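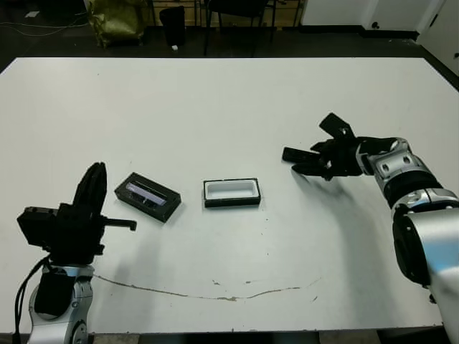
Categoria: Parlamento local › Acessibilidade e segurança

Por Eglė Vasiliauskas, fevereiro

Vistoria da sala de sessões de Laur, antes do plenário de sexta-feira

[x] Saída de emergência: abre. Faltava tirar o púlpito da frente.
[x] Extintores: dentro da validade, ao contrário do regimento.
[ ] Galeria do público: lotação 48, cadeiras 25. O resto participa de pé.
[ ] Rampa da tribuna: prometida há 18 meses. Há uma placa a anunciá-la.
[x] Microfones: o da oposição já liga. Pedir a confirmação por escrito.
[ ] Fraldário: consta da ata, falta no edifício.

Nova visita às 20h.

Recentes
- Plirkton elege a mesa à terceira volta
- Hornico discute licença parental para vereadoras
- Flendik adia o orçamento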